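Werkness mailing tool - four months in

I do the newsletter for our handball club in Vetasthorpe, and since February it's gone out through Werkness instead of being pasted into my own email with everybody in the blind copy box. Not my idea! Wyn Owen, who sells our shirt sponsorship, wanted to know if people were opening the things.

Getting started was easy enough. I uploaded the list, about 300 names, and it threw out 8 as duplicates. The templates are a bit plain, but I'd take plain over the swirly ones we had before.
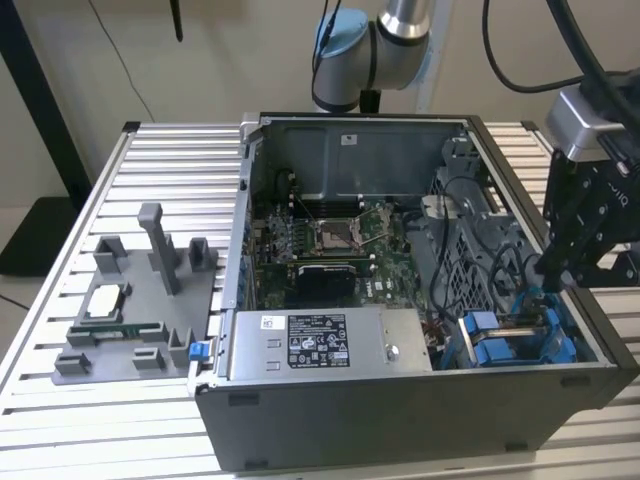
Where it really wins is languages. We have plenty of families who'd sooner read in Cantonese, and Lai-ching Fu can now type her version right next to mine and send both together. Before that she was getting my text at midnight and sending it back as a Word file (sorry, Lai-ching).

Now the grumbles. The preview lies about line spacing - it looks lovely, you press send, and there's a huge gap under the fixtures. And the sponsor banner can only go at the top or bottom, so Waltberg ended up under the unsubscribe link for two issues and Wyn had to make a phone call. 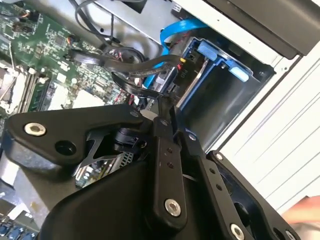
Support is by email only. I waited 4 days for a reply about the gap and was told to clear my cache, which did nothing. The free plan stops at 100 addresses too, so we pay monthly, and the price page doesn't make that very clear.

Would I go back? No chance. I'd give it four out of five, and if they sort the banner out I'll come back and change that.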